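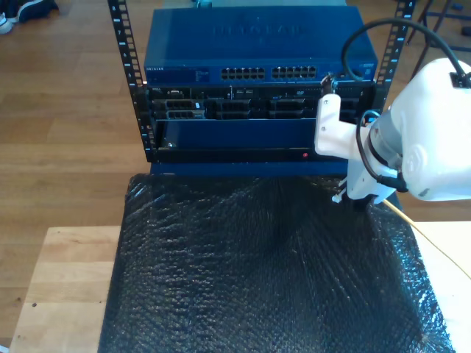

*Fig. 1. Network switch in an open-frame rack.*

## Unit 6: Grace periods and residual interest

Reading: Brekke, course notes on revolving credit, sections 2 and 7.

**Terms**

- *Statement balance* – the amount owed when the billing cycle closes.
- *Grace period* – the time between the closing date and the due date, during which new purchases carry no interest.
- *Residual interest* – interest that builds up between the closing date and the day a payment posts.

**Conditions**

The grace period applies to purchases only. On most cards, cash advances accrue interest from the transaction date. A cardholder who pays less than the full statement balance usually loses the grace period on new purchases as well. Terms for getting it back differ by issuer and are set out in the card agreement.

**Average daily balance**

Add the balance at the end of each day in the cycle and divide by the number of days. Multiply the result by the daily rate (APR / 365), then by the number of days in the cycle. Issuers that compound daily will show a slightly higher charge.

**Worked case: Butden card**

A cardholder carries $2,000 through a 30-day cycle at 18% APR, with no purchases or payments.

- Daily rate: 0.18 / 365 = 0.000493
- Interest: 2,000 × 0.18 × 30 / 365 = $29.59

Round at the last step only.

**Problems**

1. Repeat the case with a $500 payment posted on day 16. Count day 16 at the lower balance.
2. The Zikico card charges a balance transfer fee of 2%. Find the fee on $2,000 and compare it with the interest above.

Hand in both with working shown – Eilif Brekke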